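A white table, a lid and a stick to stir with

The owner of Keane, a small coffee counter, has sold drinks for 20 years. She still thinks most of the job comes down to what you put on the table and what you leave off it.

"People want to talk about beans," she says. "I'm happy to talk about beans. But I spend more of my day on cups and lids."

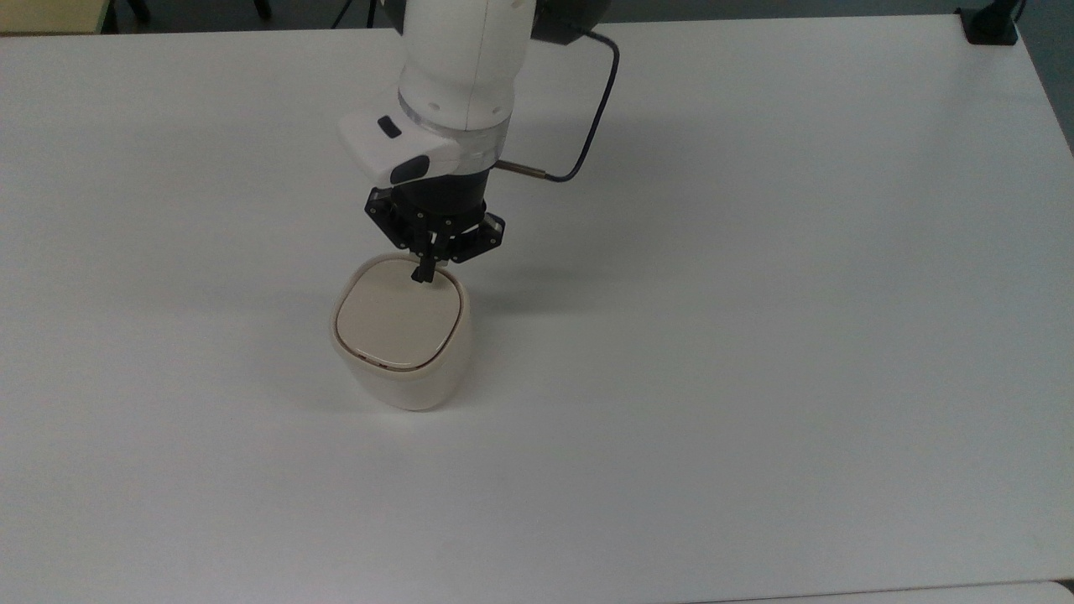
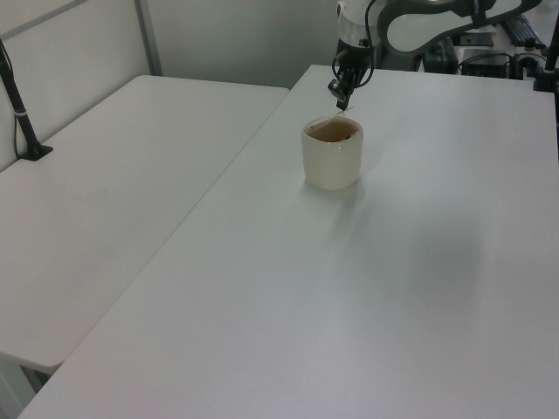
Cream-colored containers on a white tabletop, with a lid in the first picture and a stick and brown liquid in the second.

She started out with dark wood tables bought from a diner that was closing. They looked good in the evening and hid every spill, and that was the problem. A customer would set down a sleeve of papers and pick it up with a ring on the back. When she moved to the current place on Wusta Street she went to plain white. "You see a drip, you wipe it. I keep a cloth on my shoulder from 6 until we close."

Her supplier, Drima, ships lids in cases, and she goes through 40 sleeves in a busy March. She checks lids by hand before the morning rush. She presses down at the back edge first and works toward the front, and if a lid rocks she throws it out. "A lid that's almost on is worse than no lid," she says. "With no lid you're careful."

On stirring she has firm views. She tried metal spoons for a year and lost most of them to the trash. She tried plastic and didn't like the feel. Now she puts out plain sticks, and she asks new staff to stir before they top off a drink.

"Leave room," she says. "If it's full to the rim you can't stir it, you can only push it over the side."

She prefers a short, wide cup for anything drunk on the spot - it's hard to knock over and easy to wash. Tall cups are for the door. She ordered a taller house cup once, from a firm called Sollis, and still has two boxes of them in the back room.

Asked what she would change next, she mentions the shelf under the register, then the water filter, then the shelf again. The filter comes first, she decides. It has been leaking for 3 weeks.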